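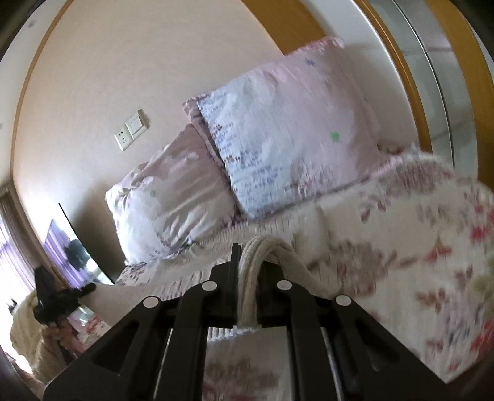 Fig. 21. Ribbed knit, held in a folded loop, over a floral bedspread.

7.3 Washing Knits in the Gilham 300

The Knits program is the slowest one on the dial and the only one that takes your sweaters seriously. Allow 73 minutes. The display will say less at the start and change its mind later.

1. Read the care label. If it says hand wash only, the drum is out of the running and so is section 7.3.
2. Turn the garment inside out and close any buttons. Zippers go up all the way, or they will chew whatever is next to them.
3. Put each piece in its own mesh bag. Two sweaters in one bag will come out as one sweater.
4. Fill the drum no more than half full. Your idea of half is probably too generous.
5. Pour liquid detergent into the left compartment, up to the lower line.
6. Turn the dial to Knits and press Start. The door locks with a loud clunk, which is normal.

Note: Spin speed is fixed on this program. Pressing the Spin button produces a beep and nothing else.

Caution: Do not use bleach on wool. Holes are not covered by the warranty.

Caution: Never hang a wet knit by the shoulders unless you want a dress. Lay it flat on a towel, pull it gently back to shape, and leave it alone until morning.

If the display shows E819, the filter is clogged, most likely with lint from the last sweater. See 9.2, and bring a shallow pan.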